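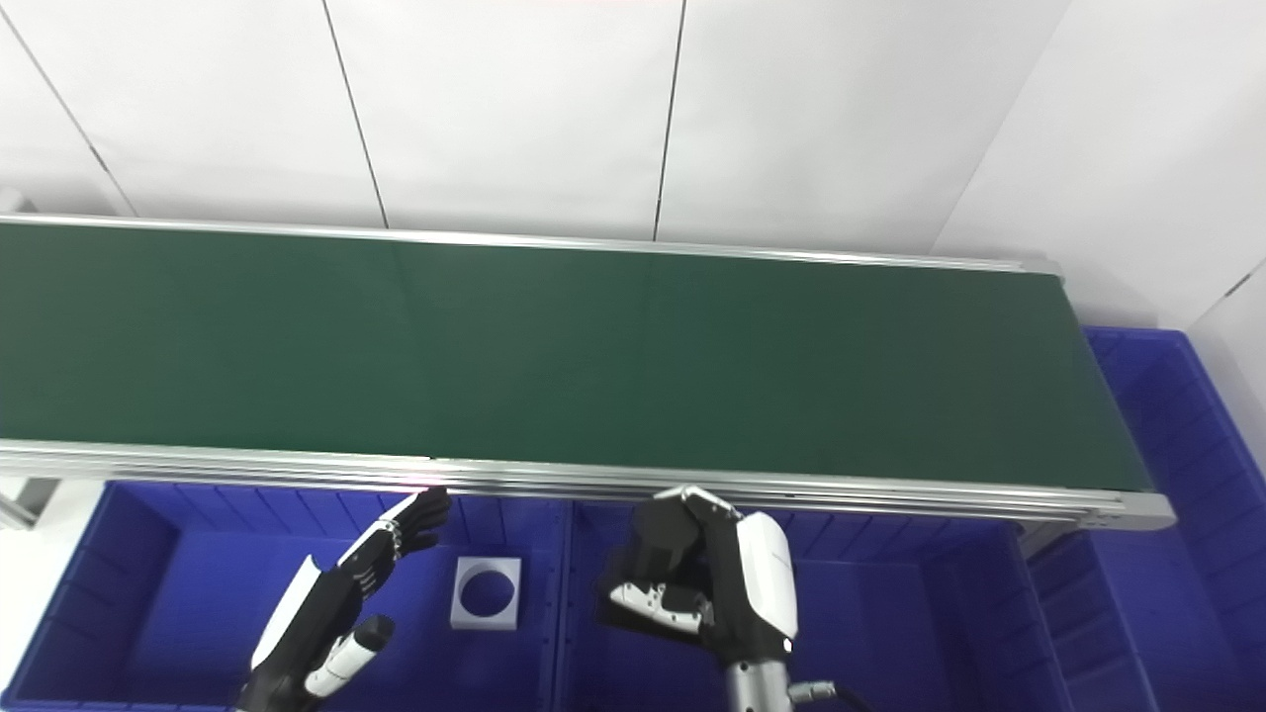

Packing bench belt and blue bins – FAQ

Cirko small parts returns. Updated Thursday, October 22, 2020. Quick answers, ask your shift lead for the rest.

Who is this for?
Anyone sorting returned parts at the green belt. New people mostly. If you've worked the old Drelus line, read it anyway, the bin rules are different.

Which bin gets what?
Go by the return slip. Good stock in the left bin, damaged in the middle, "don't know" in the one past the end of the belt. Please don't swap them around to suit yourself. Whoever comes in after you won't check.

What if the slip is missing?
Don't know bin. Write the time on a tag and move on. We look through those at the end of every shift.

How heavy can a bin get?
5 kg for anything you carry by hand. More than that, get the cart. Small metal parts add up quick.

Can I stack bins?
Empty, yes. Full, no. The parts in the lower one get scratched and then they're all damaged stock.

Where do I set parts on the belt?
Toward the middle, flat side down, one at a time, with a gap before the next one. Parts with a block base sit on the base. Loose round stuff goes in a tray first or it rolls.

Can I leave a part sitting on the belt over break?
No. Clear it, bin it, then go.
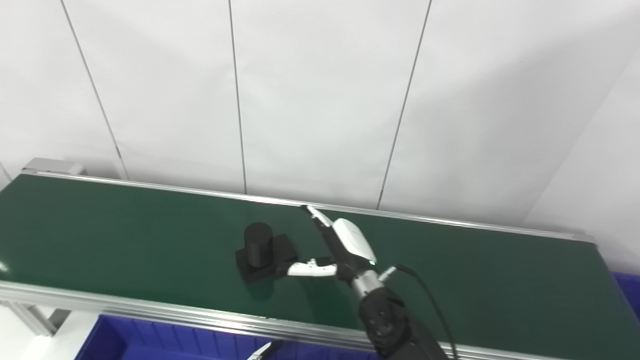 How do I clean the belt?
Stop it first. Damp cloth, plain water, wipe along the length and do the rails too – dust sits in the grooves. No solvent. Grokano spray is for the benches only, it leaves teh belt slick.

And the bins?
Empty them all the way, shake out, wipe. The ribs on the inside hold grit so run a dry brush down them. Fridays, or sooner if they look bad.

The belt is drifting to one side. Now what?
Stop it and tell your lead. Don't push it back by hand. Don't touch the tension screws either, those were set in February and we'd like to keep it that way.

Something fell between the belt and a bin
Stop the belt, then reach. Not the other way round.

How many parts do we do in a week?
3,000 in a normal week. Fewer around holidays.

Is there a target?
90 an hour once you're trained, 85 while you're learning. Wrong bin counts against you more then slow does.

Do Hämmerli returns go here too?
Not any more. Those boxes go back to the front desk unopened.

Where are spare tags?
Top drawer of the packing bench. Running low? Put it on the sheet by the door.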